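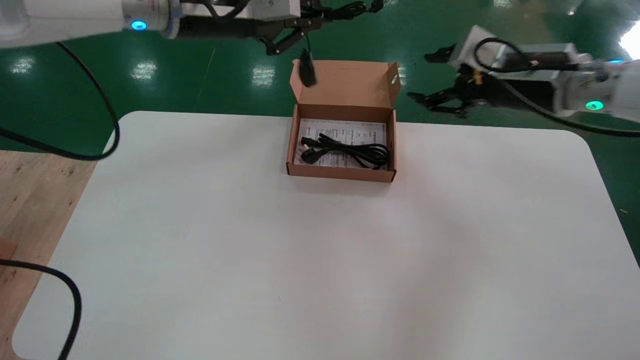 Subject: Re: [jidero-practice] Draft 3 of the house rules for two-arm cells
Date: 30/06/2019

Hi all,

Answering the note from the Irnness lot first, and then I've got a few things of my own, sorry for the length!

> We've read draft 3 and mostly like it. Two worries. Rule 6 says the
> operator must be able to see both grippers "at all times", and with
> a headset on we don't know what that means. Is it what they see in the
> headset or what they'd see if they took it off? Also rule 9 (cables)
> seems to be written for one big fixed arm. Ours are on a base with
> castors and there's always a cable somewhere near the table. Could
> somebody who does packing work say what they do in practice?

We do packing work, so I'll have a go. Our job at the moment is power adapters: cable, brick and instruction sheet into a small card mailer, two arms, one operator with a headset and hand controllers. We logged 396 runs on it since January and stopped 41 of them early. Of those, 32 were down to cable of one sort or another, either the product's own or ours. So I'm very much in favour of rule 9 being longer than it is, and I'd happily lose half of rule 4 to make room.

What we have on the wall (pinched in part from the Ivov sheet, thank you Ivov) goes like this:

1. Both grippers open and clear of the box before anyone puts a hand over the table. Open means fully open. We used to allow "slack" and people argued over what slack was.

2. Operator sits on the stool, outside the reach of both arms, and stays sat until the second person says clear. Gown and shoe covers on before the headset, never after – trying to find your own feet in a headset is how you end up on the floor. 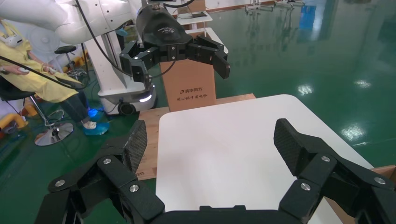

3. Castors locked, and the second person checks them, since the operator can't. Initial the sheet.

4. Arm cables get looked at with the arms in the furthest pose the job needs. Parked doesn't count. A loop that hangs nicely when parked can pull tight at full stretch, and we had one do exactly that.

5. Product cable coiled before it goes in the box, and no plug left dangling from a finger when you call the end of a run. If it's still hanging, the run isn't over.

On rule 6, I'd say it means the headset view, plus a second person who can see the real thing. I'd write both into the rule. Fuchs asked last time whether a second person is needed for every single run and my answer is still yes, though I know it's dear.

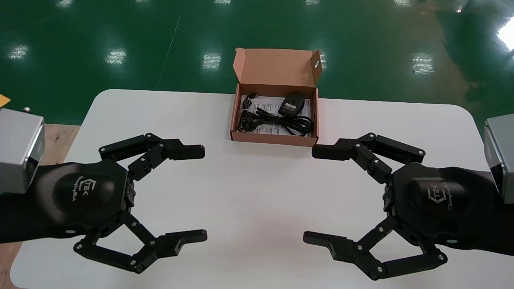 I'd also like a line on box position. We keep the box towards the back of the table so both arms have room to work in front of it, and we leave 200 mm between the fingertips at the start pose. That number suits our grippers and may be daft for yours, so perhaps the rule should only say that each cell picks a gap and writes it down.

Could we have draft 4 with the rules numbered the same as draft 3, please? I've got the old numbers on all my check sheets and I don't fancy reprinting the lot.

Cheers for now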